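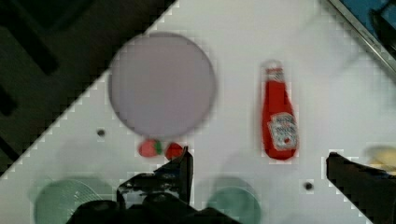

Chapter 3
Why Fruit Costs What It Costs

I grew up two streets from a market hall, and my first real job was stacking crates there before school. So when I got to college and sat through my first lecture on supply and demand, I kept waiting for the professor to mention the end of the day. You know, the part where it's almost closing time and the seller has a table of soft berries and has to decide what to do with them. He never did. He drew two lines that crossed, he labeled the spot where they crossed, and we all copied it down.

I have nothing against the two lines. You met them in Chapter 2 and we'll be using them for the rest of the book. But they were drawn as if whatever is being sold will sit politely on the shelf until somebody wants it, and plenty of goods won't do that. Strawberries won't. Neither will fish, cut flowers, newspapers, hotel rooms or the seat next to you on a half-full bus. I'm going to call all of these perishable goods, and yes, I do mean the bus seat. Once the bus pulls out, an empty seat on it can't be sold to anyone, ever, and a moldy berry is in the same position.

Most of this chapter is about fruit, mainly because I like fruit and know how it gets sold. If you'd prefer to think about concert tickets, go ahead – nearly everything carries over, and I'll point out the places where it doesn't.

The town and its sellers

We need somewhere to do our thinking, so let's go to Cedusow. It's a river town with a covered market, one big supermarket and a bridge that is always being repaired. Three businesses will keep turning up. Sader is a farm on the east side that grows soft fruit and a few vegetables. Clustari is a wholesaler with a cold store by the rail yard. Krasniqi is a stall in the covered market, second row, near the cheese.

Sader picks early in the morning. Part of the crop goes to Clustari and part goes straight to the market, and Krasniqi buys from whichever of the two is cheaper that day (with a bit of loyalty to Sader, who delivers on time). It's a small setup, but it has everything we need: a grower, somebody who can store things, and somebody who has to sell by evening.

Suppose that one morning in early summer Krasniqi takes 115 boxes of strawberries. By the middle of the afternoon 64 of them are gone. Is that good or bad? Stop for a minute before you read on and see what you think. My students usually split down the middle, and then they start asking me questions, and the questions are better than either answer. What did the boxes cost? How busy is the last hour compared with lunchtime? Can the leftovers go in the fridge? Is there a jam maker nearby? Does it look like rain?

Every one of those matters, and we'll take them up in turn. For now I want you to notice one thing that doesn't matter nearly as much as people expect, and that's what Krasniqi paid for the fruit.

Money that's already gone

I lose half the room at this point, so I'll go slowly. The boxes were paid for in the morning. Whatever happens in the afternoon, that money has left the cash box and it isn't coming back. If Krasniqi sells a box for less than it cost, it feels like a loss, and on paper it is one. But the choice at closing time is between a low price and no price at all. A box sold cheap brings in something. A box carried out to the bin brings in nothing, and in Cedusow you also pay to have the bin emptied.

Economists call the morning payment a sunk cost. I like the name, because it makes me think of a coin dropped off that bridge. You can be annoyed about the coin for as long as you please and the river still has it.

Now, there is a catch, and anyone who has worked a stall will be shouting it at me. If you cut your prices every evening, your customers learn. They stop coming at noon and start coming at five, and pretty soon you're selling everything at the five o'clock price. So the seller really has two problems tangled together. One is today's fruit, and the other is what today's price teaches people about tomorrow. The first is easy enough to draw, and we'll do it in Section 3.2. The second took me years to feel comfortable with, and it gets Section 3.4 all to itself.

What a fridge does to a price

Clustari's cold store changes the picture quite a lot. Think of storage as a way of moving goods from one day to another. If there's too much fruit today and there will be too little on the day after tomorrow, somebody with a cold room can buy now, wait, and sell then. Today's price gets held up a little and the later price gets held down a little. People tend to be suspicious of this (my grandmother certainly was, and she used a much ruder word than "wholesaler"), but the buyers on the short day are better off for it.

Storage costs money, of course, and it only stretches things so far. Apples will keep from the fall well into the new year if you treat them properly. Strawberries give you a few days. That's one reason the price of apples in November doesn't jump around the way the price of berries does in June, and if you take nothing else from this opening section, please take that. When goods keep well, their prices tend to be calm. When they don't keep, prices have to do all the work by themselves, and they move.

You might like to test this at home. Pick two items from your own grocery store, one that keeps and one that doesn't, and write down both prices twice a week until we reach the end of the chapter. I've been setting this little job for as long as I've taught the course, and across all those classes I now have over 1223 of these price diaries in a filing cabinet that no longer shuts. The lettuce ones are my favorites. Lettuce is wild.

What we'll cover

Section 3.1 sets out what makes a good perishable and sorts out the slippery cases, such as fashion, which doesn't rot but does go off. Section 3.2 deals with the closing-time decision and gives you a simple diagram for it. Section 3.3 adds storage, with Clustari as our main example, and asks how much a day of waiting ought to cost. Section 3.4 is about customers who learn. Section 3.5 goes back to Sader, who has the hardest job of anybody – deciding in the cold months how much to plant for a summer that hasn't happened yet.

You'll want Chapter 2 fairly fresh in your mind, especially the part on shifting a curve as opposed to moving along it. If that still feels wobbly, go back and redo the first few exercises there. It won't take long, and I'd much sooner you did it now than halfway through Section 3.3, where I start sliding curves around without much warning. The math is all arithmetic until the very end of 3.5, and the bit that needs algebra is marked so you can skip it.

A few words before we start

Perishable: unable to be sold after a certain moment, whether it has spoiled or simply left the station.
Sunk cost: money already spent that no choice you make now can bring back.
Markdown: a price cut made during the selling period.
Salvage value: whatever you can still get for a good once the ordinary customers have gone home. For a box of tired strawberries, it's what the jam maker will give you.

That last one deserves a closer look, so we'll begin there.

Contact the author | Text revised 13/09/2022 | Copyright, all rights reserved | Back to top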